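Handheld gripper rigs > Procedures and standards > Cloth tasks: where does "grasp" end and "fold" begin?

18 posts hidden by your filter. Showing latest.

trillness_ops
Picking up the segmentation question from the February draft. Section 7 says a two-handed fold starts "when both grippers have closed on the material". Section 11 says a new segment starts "at first deformation of the workpiece". With cloth these are not the same moment. Closing the jaws already bunches the edge, so under section 11 the fold has started before either hand has lifted anything. We need one rule. My proposal is to keep the section 7 wording and strike the other for textiles.

jlowther
Against. If you strike section 11 for textiles you lose the approach errors. An operator who pinches too deep and drags the cloth before the second gripper arrives has deformed it, and that should be marked as its own segment so it can be filtered out later. I would sooner define deformation properly. Suggested text: "displacement of the material beyond the area held between the pads".
Jolene Lowther

pad_and_pin
"Beyond the area held between the pads" is not something an annotator can judge from the wrist view. The jaws hide most of it.

jlowther
They hide less than you think on a bound edge. Two-handed corner hold, near edge already turned:
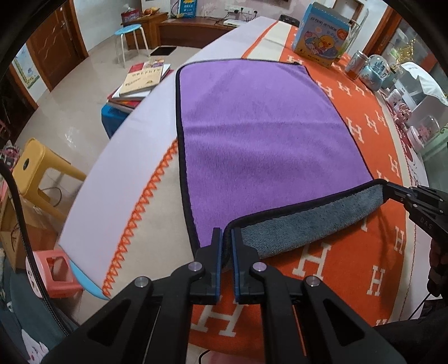
Near-left and near-right both held, reverse side showing along the near edge.

The gathered part sits between the blue pads, and the turned strip is plainly outside them. I would expect any annotator to put that on the fold side of the boundary. The crease across the purple face is the harder case. I can't tell from one still whether it came from the lift or was in the cloth when it was laid out, and the annotator can't either without going back through the recording.

pad_and_pin
The crease is my point exactly. Under your wording it counts as displacement if it came from the pinch and doesn't count if it was there at the start. So the rule depends on the start state, and the draft has no requirement to record one.

trillness_ops
It does, section 2, but only for rigid objects. "Item at rest, unobstructed, all edges visible." Nothing on flatness.

gelport_mark
Then extend section 2. What we use at Gelport for blankets and throws:
Lay the item face up with the long side parallel to the table edge.
Smooth once from the centre outwards, with the hand, before picking up the grippers.
Hold both grippers clear of the cloth for two seconds at the start of the recording.
Remaining creases are allowed. They are visible in the opening seconds and the annotator compares against those.
The two-second hold is the part that matters. We tried asking for a perfectly flat cloth and it wasted a lot of operator time.

tetteh_qa
Agree with the hold. Disagree with face up as a fixed rule. On anything with a different colour or pile on the reverse, the start side should be written in the task sheet and varied between sessions. Otherwise every fold in the set goes from one face to the other in the same direction.

gelport_mark
Fair. "Start side as stated in the task sheet."

pad_and_pin
Still leaves the table surface. Section 2 says "plain, non-patterned" and the still above has a patterned runner under the cloth, with lettering on it. Do we reject those?

jlowther
No. That line was copied from the Illadico bench procedure and it was written for small parts on a fixed mount. For home settings the surface should be whatever is normally there, provided the edge of the cloth can be told apart from it. Black binding on orange and cream passes. A white sheet on a white cover would not.

tetteh_qa
I would reject on one more ground, which is a loose covering. If the runner moves with the cloth, the segment is spoiled for both rules. Pin it or take it off.

jlowther
Taking it off, yes. Pins or tape get into the pads. I don't want that in a written procedure.

tetteh_qa
We have taped ours at the underside for 19 sessions without trouble. Tape underneath never meets the pads.

jlowther
Then say "secured from the underside" and leave the method out.

trillness_ops
Summary of what goes in the next revision unless someone objects by Wednesday:
Section 2: start state extended to textiles, start side per task sheet, two-second hold, existing creases allowed. Surface may be patterned if the cloth edge is distinguishable. Loose coverings removed or secured from the underside.
Section 7: unchanged.
Section 11: deformation for textiles defined as displacement outside the pads, compared with the opening hold.

pad_and_pin
Objection to section 11 stands. You now have two start points for the same fold and no statement of which one wins.

trillness_ops
Section 7 wins for the fold label. Section 11 only produces the approach-error label. I will add that sentence.

pad_and_pin
Add it and I'll withdraw. I would still like to see it tried by two annotators on the same recordings before it is issued.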